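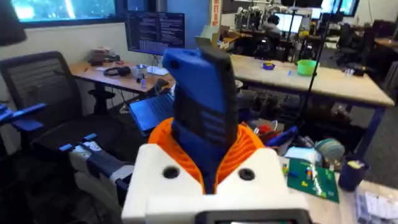 What does a tide gauge keeper do when the sea stops matching the tables?
The keeper logs the reading, checks the float and logs it again.

Rangi Tuhiwai had kept the gauge at Trevaskis for long enough to distrust every part of it except the brass staff bolted to the harbor wall. The staff dated from 1957. It had no moving parts and was read by eye.

In November the float gauge gave a high water of 337 centimeters at 4:10 in the morning. The table gave 295. A difference of that size calls for low pressure or a strong onshore wind, and the barometer was steady and the flags on the pier hung straight down. He entered both figures in the book and went out with a flashlight to read the staff.

The staff read 300.

He wrote that down too. Three numbers for one body of water was two too many. He opened the stilling well, drew up the float and found it clean. The wire ran freely over the pulley. The counterweight was the correct one, stamped and signed for.

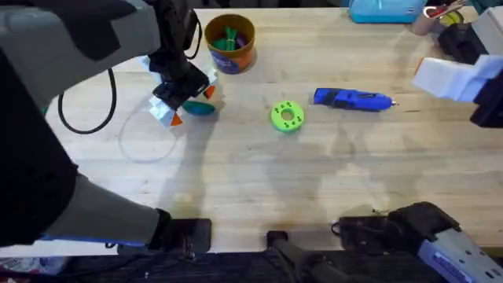
Teal piece on the bench, morning.

At six he telephoned the office at Teven. The duty clerk asked whether he had checked the float.

"Yes," he said.

"And the wire?"

"The wire is fine."

The clerk said that Cidovska, up the coast, had reported nothing unusual, and that the night's figure would be marked doubtful. Rangi asked which figure. There was a pause on the line – paper being turned over – and the clerk said all of them, to be safe.

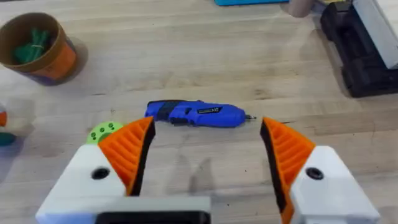

He went back down at the next high water and stood with one hand on the rail. The harbor filled in the ordinary way. At the top of the tide the staff and the table agreed to the centimeter. Behind him, in the hut, the pen of the float gauge went on climbing for another nine minutes, drawing a smooth curve, the kind he would have passed without question on any other sheet.

He initialed the sheet, noted the time the pen turned, and fitted a new one.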